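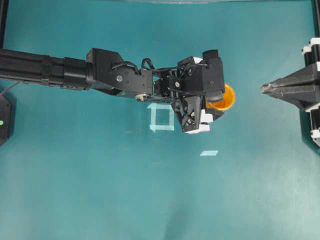
Tuesday, 4:40pm

Budget stuff before I forget. Quote from Trestura finally in. Spare finger sets at 59 each, min order 4. Bekorholm is cheaper per set but wants 100 up front for tooling, and that's before shipping. For 4 sets Trestura wins. If we go past ten it flips, so someone decide if we're going past ten.

Cables. Lead time is the problem, not price. Order early, two sets, bag and label them this time. Strain relief on the wrist loops should go on the same order, can't keep zip tieing everything. Ask Zamfir if they still do the right angle connectors, their catalog page was dead this morning.

Wrist motors: one spare, hold off on the second til February. Price was 472 last time, no idea if it still is. Need a written quote or purchasing bounces it again.

Cheap things, just put on the card:
- painters tape, light blue, wide roll (cup square + marks)
- more cups, orange, same size as now. don't mix colors
- M3 screws, silver is fine
- surface cleaner, teal top shows every smudge

Two arm handover budget is seperate line. Both grippers on the cup job come out of Milska money, everything else is general. Don't mix the invoices, took me a whole afternoon last time to untangle.

Not buying: new table, second monitor, the fancy torque driver. Torque driver maybe next year.

To do tmrw: call Trestura re: whether 59 includes the fasteners. Check shelf for leftover white finger blocks before ordering any.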